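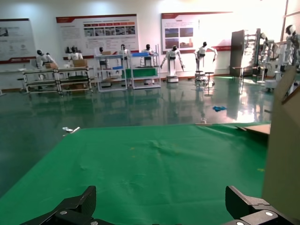

Seit Januar teile ich mir mit Florencia Bustos einen Arbeitstisch, und seitdem liegt da eine grüne Matte drauf. Ich war erst dagegen. Vorher hatte ich immer auf der blanken Platte gepackt, und das ging auch.

Inzwischen würde ich sie nicht mehr hergeben. Man sieht kleine Teile besser, und es klappert weniger, wenn man etwas ablegt. Was mich weiterhin stört, sind die Falten. Der Stoff liegt nie ganz glatt, egal wie oft man ihn zu den Kanten hin ausstreicht. Florencia hat es mit Klammern versucht, ich mit Klebeband an der Unterseite. Das Klebeband hielt bis Montag.

Die gelben Pünktchen darauf gehen auch nicht richtig weg. Mit der Fusselrolle habe ich einen Teil erwischt, den Rest lasse ich jetzt.

Schwieriger ist die Sache mit der Pappe. Wir heben jeden Karton auf, der halbwegs gerade Seiten hat, schneiden ihn auf und benutzen die Stücke als Unterlage oder stellen sie rechts als Sichtschutz hin. Das ist praktisch, nur werden es ständig mehr. Ein Stück liegt immer flach in der Ecke und nimmt genau den Platz weg, den man gerade braucht. Cameron Rakena meinte, wir sollten höchstens 4 Stück behalten und den Rest ins Altpapier geben. Ich habe am selben Abend 15 weggebracht und mir eine Blase am Daumen geholt, weil das alte Cuttermesser so stumpf war.

Die übrigen Kartons stehen im grauen Metallregal hinten im Raum. Dort stehen sie gut, solange die schweren unten bleiben.

Am anderen Ende der Matte sammelt sich der Kleinkram. Meistens weißes Zeug, das irgendwer kurz abgelegt hat und das dann zum Rand wandert und irgendwann auf dem Boden landet. Ich habe mir angewöhnt, vor dem Gehen einmal um den Tisch zu laufen und alles aufzuheben. Das dauert keine Minute - wenn man es jeden Tag macht. Auf dem glänzenden Boden sieht man ohnehin alles, jeden Krümel und erst recht einen blauen Lappen, der mitten im Weg liegt.

Für die Lappen fehlt uns noch ein fester Platz. Ich denke an einen Haken am Tischbein, Florencia will lieber einen Eimer. Bis das entschieden ist, hänge ich meinen über die Stuhllehne.

Neueste Beiträge
Kartons zerlegen ohne Cutter
Der Tisch im Flur, Teil 2
Welche Fusselrolle taugt etwas?
Regal umgeräumt, wieder einmal
Besuch bei Manaia in der Werkstatt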